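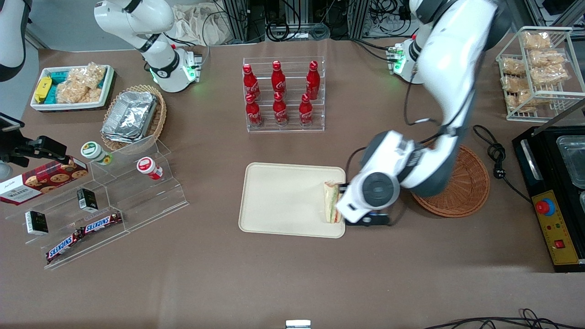
Can they do the chores yet?
Speaker notes, Stultstead community hall, 2023-04-28

Start without a slide. Ask who made a lunch this morning. Hands up. Ask who enjoyed it. Wait for the laugh, then go.

Short answer to the title: some chores, some of the time, and I'm thrilled about it! Five years ago I would have stood up here with a video sped up 30 times and hoped you didn't notice. (Say this bit slowly, people like it.)

Slide 2. The snack counter problem. Picking one sandwich and putting it on a tray sounds like nothing. Think about what your own hand does, though. Cling wrap is shiny and slippery, bread squashes, and the filling wants to go sideways. Squeeze too hard and it's a mess, too soft and it's on the floor. Now do the same with a glass jar, then a chocolate bar, then a puffy bag that is mostly air. Same two fingers for the lot!

Pass round the bag of chips and the jar here. Get someone in the front row to try picking up both with a pair of barbecue tongs. Don't rush them.

Slide 3. What goes well. Things that keep their shape and stand where you expect them. Bottles in a rack are lovely. Boxes are good. At Folby we ran 255 picks over a week in November and I kept a tally in a notebook, with a column for "nearly". That column filled up faster than I'd like, mostly bags.

Slide 4. What goes badly. Clear plastic, still. A camera has a hard time telling where a clear shelf ends and the air begins, and my eyes aren't great at it either. Foil containers nested in a stack are the other one – you want the top one and you get two. Anything that has tipped over needs a different grip from the one standing up beside it.

Slide 5. Home versus shop. A shop counter gets tidied back to the same layout. My kitchen does not. Show the Plolico kitchen photos, point out the drawer. Laundry question always comes up here, so say it first: folding a towel, yes, slowly. A fitted sheet, ask me again another year.

If there's time, the Kjærgaard story about the tea towels. If not, skip to questions.

Likely questions: Will it take jobs? Give the long answer, it deserves one. Can it do dishes? Loading, partly. Cost? Don't guess.

Leave the tongs out on the table afterwards, kids love them.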